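# Why Is a Plate Shiny?

Pick up a dinner plate and run your finger over the top. It feels as smooth as glass. That is because the outside of many plates really is a kind of glass, spread in a very thin coat. It is called glaze.

A ceramic plate starts out as soft clay. The clay is pressed or spun into shape and left to dry. Then it goes into a kiln, a special oven that gets far hotter than the one in your kitchen. Baking clay in a kiln is called firing.

After the first firing, many plates are dull and a little rough. If you put a drop of water on one, the water may soak right in. So the potter dips the plate in glaze, which looks like thin, chalky paint. The plate goes back into the kiln and the glaze melts. When it cools, it is hard and shiny.
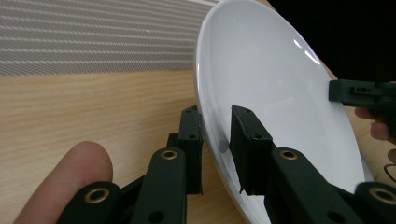
Now think about the shape. The middle of a plate is called the well. It sits a bit lower than the edge, so sauce and peas stay put. The raised edge is the rim. It gives you a place to hold the plate — and it keeps your thumb out of the gravy.

Arif Akanda makes plates at a small pottery in Plinham. He can fit 216 of them in his biggest kiln, and he leaves them to cool for 18 hours before he opens the door. If cold air gets in too soon, the plates can crack.

Look at the bottom of a plate at home. You may find a rough ring where there is no glaze. The potter wiped it off there so the plate would not stick to the kiln shelf.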